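Bench notebook, Kundstead room
11/04/2020

Back on the vanity set today, and in a much better mood about it than I was in March! Plan was to get the sink tasks up to 126 kept episodes so Anel can start a training run on something a bit less lopsided. We had 90 going in, nearly all of them mug pick-ups, and the model has got very good at mugs and hopeless at everything else.

Anel Nkuna was on the floor with me to do resets and I was on the teleop gloves for the first half. We swapped when my shoulders gave up. Warm-up was the usual: open and close both hands, touch thumb to each finger, then a slow reach to the tap and back with nothing recorded. Left hand was fine. Right hand had a small lag on the outer finger, which went away after I re-zeroed it (Ezzat script, not the Tengate one, the Tengate one still skips the wrist. Must write that on the wall).
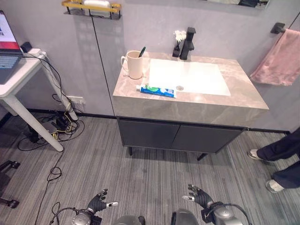

Head view is happy with the new height, so I've left the torso where it is and put tape on the column. Please don't move it, whoever is in next. If you have to move it, write the old number down first.

Things we settled on for this batch:

Start pose is both hands up and curled, low in the head view, and you hold it until the tone. I kept creeping forward early and Anel kept (rightly) telling me off.

One instruction per episode. "Put the toothpaste in the mug" and "put the toothpaste by the tap" are separate tasks with separate labels, even though the first half looks the same. We mixed these up last time and it cost me an evening of relabelling.

Fumbles stay in if you recover inside the time limit. Drops on to the carpet get binned. I know Zernau wanted the drops as well, but they're a different folder and a different argument.

Toothbrush stays in the mug unless the task is about the toothbrush.

Reaching across the basin is the bit that still feels horrid. From the head you think you've got loads of room, then you look at the wrist feed and the fingertips are far closer to the rim than you'd like. I ended up coming in higher and further over than feels natural, then dropping straight down. Slower, but I stopped clipping the edge. Anel does it with a sort of sideways sweep which looks lovely and which I cannot copy at all.

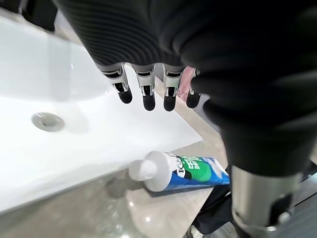
Wrist exposure needs a look. White ceramic and black hand covering in one view is asking a lot, and auto was hunting every time I moved across the sink. Locked it by hand after the first 3 episodes and it's been steady. Those early ones are flagged "exp" in the sheet, so keep or drop as you like, Anel, I don't mind.

Storage: the recorder was writing head and wrist streams to the same disk again and we lost a few frames on the wrist side. Moved wrist to the second drive. Checked by eye on two episodes and the timing looks right, but I want to run the proper sync check before we trust it.

Got to 126 just before packing up, hooray. The whole Kundstead collection now stands at 576 counting the kitchen stuff.

Next time: towel tasks, left-hand-only toothpaste, and fix the tone so it's loud enough to hear over the fan. Anel has the gloves on charge.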